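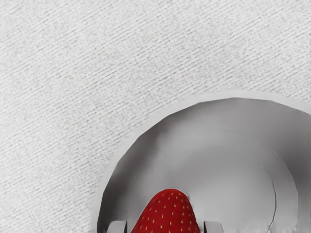 Strawberry, bowl, fingers. My whole June so far.

Okay, so I finally quit babysitting the simulator at 2 in the afternoon and let the Plullulach batch run on its own. 649 episodes of fruit and bowl, and the new thing is that I jitter the wrist camera a little every time the scene resets. Hepburn (my old policy, may it rest) only ever trained with the camera locked in one spot, and it fell apart the second I nudged the view. So bad!

The new one got through 200 test runs with the camera shifted and missed seven. Seven! I ran the count again before I let myself get excited. Most of the misses were with the fruit close up against the wall of the bowl, so I want more starts like that in the next batch.

Still no idea if any of it carries over to the real arm at Vatelex. Tomorrow I'll try a darker tabletop texture, then lemons if there's time. Need to remember to clear out the old logs first, the disk is nearly full again.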